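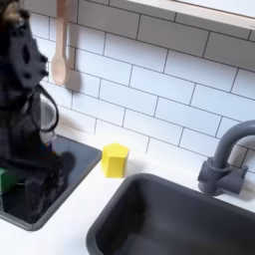
Day two of steering the arm by hand at Prodetti. The pitch was that 10 demos would be enough to teach it blocks in the sink. We're past 1000.

My gripe with these numbers: every demo has me in it. I overshoot, I wiggle, I come in from the left every time. The robot learns my bad habits and we call it a skill.

Lucero Betancur says to wait for 2000 before I complain. Fine. But the yellow hexagon has started from the same bit of counter all Monday – so what is demo 2000 going to teach it that demo 40 didn't?

Also, the lag on the Burer controller. You push, you wait, you push harder, and then it goes too far. All of that gets saved as "expert data."

Would love to see one of these papers report how many tries got thrown out. We toss nearly half. Back on at 4 with the spoon.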